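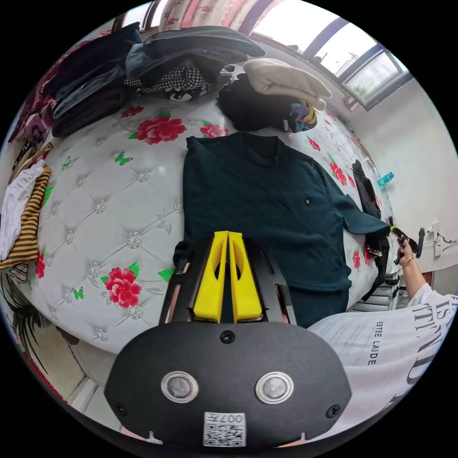
Anexo 1: vista da câmera da garra, blusa verde-azulada escura sobre a capa com rosas.

Chamado 873
Projeto: Jurnia, dobra de roupas
Componente: segmentação de peças (módulo Gikar)
Prioridade: média
Estado: resolvido, aguardando novo treino

Problema relatado
O estimador de pontos-chave perde a barra da blusa quando a peça está estendida sobre tecido estampado. Colarinho e ombros saem certos. Os dois pontos da barra pulam para fora da peça, quase sempre para a folha verde impressa à esquerda dela. O planejador recebe uma linha de dobra torta e aborta com "polígono inválido".

Ambiente
Gikar no ramo principal, inferência na estação Taltercombe. Pesos de setembro. Entrada: vídeo da câmera da garra, sem profundidade.

Passos para reproduzir
1. Carregar o episódio do anexo 1 no visualizador Ayaaba.
2. Ativar a camada de máscara e a de pontos-chave.
3. Avançar até a garra ficar sobre a parte de baixo da blusa.
4. Comparar a máscara com o contorno da peça.

Registro

09:40
Reproduzido. A máscara da blusa vaza para a folha e engole um pedaço da capa. Nas rosas vermelhas não vaza. Suspeita inicial: limiar de confiança baixo demais.

10:15
Limiar aumentado. A folha sai da máscara, mas a blusa perde a ponta da manga direita, perto da mão da pessoa. Pior que antes, porque o planejador passa a tratar a manga como curta. Revertido.

11:05
Testada a hipótese de oclusão. Os dedos amarelos ficam por cima da parte inferior da peça e a máscara fixa da ferramenta deveria removê-los. Ligando a camada da ferramenta no Ayaaba, dá para ver que ela está deslocada para baixo. As pontas dos dedos ficam de fora e entram no Gikar como se fossem cena.

11:30
A máscara da ferramenta foi gerada com a calibração antiga. O arquivo de configuração do Jurnia ainda apontava para ela. O carregador não compara a versão da calibração com a do episódio, então não houve aviso no log.

13:50
Máscara da ferramenta gerada de novo com a calibração atual. Rodados 100 episódios com fundo estampado. Os pontos da barra ficaram dentro da peça em todos, menos 2. Nesses dois, a roupa e o fundo têm tons escuros muito próximos.

14:20
Conferido o caso do anexo 1 separadamente. Barra correta, manga direita inteira, linha de dobra aceita pelo planejador. As roupas empilhadas no alto da cama continuam aparecendo como uma única região. Para este fluxo não atrapalha, o seletor de peça usa só a região mais próxima da garra.

Causa
Máscara fixa da ferramenta desatualizada. Com as pontas dos dedos visíveis para a rede, a borda inferior da peça ficava ambígua e o contorno se apoiava na estampa.

Correção
Caminho da máscara atualizado na configuração do Jurnia. O carregador agora compara as versões e interrompe a execução se forem diferentes. Cache de inferência do Taltercombe apagado.

Pendências
- Incluir mais fundos estampados no próximo treino do Gikar.
- Abrir chamado separado para os dois episódios com pouco contraste.
- Mostrar a versão da calibração no cabeçalho do Ayaaba.

Quem tiver cópia local da configuração precisa atualizar antes de rodar de novo. Resultados gerados com a máscara antiga devem ser reprocessados, inclusive os que não acusaram erro.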